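Enforced disappearance vs. missing person: which date does the Working Group count from?

Posted in: International human rights procedures
Tags: enforced disappearance, individual complaints, domestic remedies

Zideo

I am preparing a submission on behalf of a family whose relative was taken from a city outside his country of residence. He was a mid-level official in an exile movement and had lived in the host country for years with residence papers. The family has been told different things by different offices. The police in the city opened a missing person file and closed it. The movement's own administration says the matter belongs to the host state. The host state has not replied in writing to anything.

I have read the basic guidance and still have these points open.

First, the family did not report the case until 200 days after he was last seen, on the advice of people in the movement who told them to wait. Does the delay affect admissibility before the UN Working Group on Enforced or Involuntary Disappearances, or before the Committee on Enforced Disappearances?

Second, if it is unclear whether state agents or members of the movement took him, can the case still be filed against the host state?

Third, the police file number is 1,612 on one document and 2,951 on another. Both documents carry the same stamp. Should I cite one or both?

The family is mainly interested in finding out where he is. Compensation is not being sought at this stage. I am not a lawyer, and the one we consulted deals with immigration matters only.

Rasdale

Taking the points in order.

The Working Group and the Committee are separate bodies and should be treated separately in your planning. The Working Group acts under a humanitarian mandate. Its main task is to open a channel between the family and the government concerned so that the fate or whereabouts of the person can be established. It does not require the exhaustion of domestic remedies, and it does not require the state to have ratified any particular treaty. A delay in reporting does not bar the case. There is an urgent procedure for recent disappearances, and a late report will normally go through the standard procedure instead. The standard procedure is slower.

The Committee works under the International Convention for the Protection of All Persons from Enforced Disappearance. Check first whether the host state is a party, and on what date the Convention entered into force for it. Signature alone is not sufficient. For individual communications under article 31 the state must also have made a declaration accepting that competence, and domestic remedies must have been exhausted unless their application is unreasonably prolonged. For an urgent action request under article 30 no separate declaration is needed, but the disappearance must have begun after entry into force for that state, and the competent national authorities must already have been approached where that was possible.

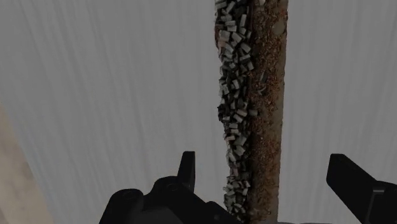

On the question of who was responsible, the definition in article 2 covers agents of the state and also persons or groups acting with the authorization, support or acquiescence of the state. If the movement runs checkpoints, detention sites or a security service on the host state's territory, and the host state knows this and allows it, set out the facts that show it. Do not write a long political argument. Give dates, places, the name of the unit if known, and the source of each fact.

Where there is no link to a state at all, the Convention approaches the matter through article 3, which obliges states to investigate comparable acts by private persons or groups. The Working Group has also documented cases involving non-state actors exercising effective control or government-like functions. You do not have to settle the question before filing. State what is known and what is unknown, and keep the two in separate paragraphs.

Cite both file numbers. Attach copies of both documents and note that they bear the same stamp. One may be a registry number and the other a case number, but you should not guess in the submission itself. Ask the police in writing and keep a copy of the letter even if there is no answer.

Written consent from the family is needed if you are filing for them. Ask also whether any relative wants their identity kept confidential from the government, and say so clearly in the submission.

Kettani

I helped with a filing of this kind. It took 5 drafts, mostly over the transliteration of the name. The passport, the residence card and the school records all had different spellings. List every spelling, plus the name in the original script, plus the father's and grandfather's names if those are in use locally.

I don't agree that the delay is a minor issue. It may not block the case, but the government's reply will mention it. Put the explanation in from the start: who advised the family to wait and when. If there is a message or letter with that advice, attach it.

Also get a statement from the last person who saw him. Ours was taken in July and the witness had moved by the time we wanted to clarify it.

Zideo

Thank you both. The host state has signed the Convention. I have found no record of ratification, so I will go to the Working Group first. The consent form is with the family now.

One further point. An association called Altthorpe has offered to file in its own name at the same time. Is there a problem with two submissions on the same person?

Rasdale

Two submissions to the same body will normally be joined once they are recognized as the same case, but differences in dates or spelling can delay that. It is simpler to agree on one source and have the other send additional information under the same case reference. If Altthorpe files, the family should still receive copies of everything sent and every reply.

Note also that submitting to several procedures can affect a later communication. Article 31 excludes a matter being examined under another procedure of international investigation or settlement of the same nature. The Working Group has generally not been treated as such a procedure, but read the current rules of the Committee before relying on that.

Thread last updated 18th September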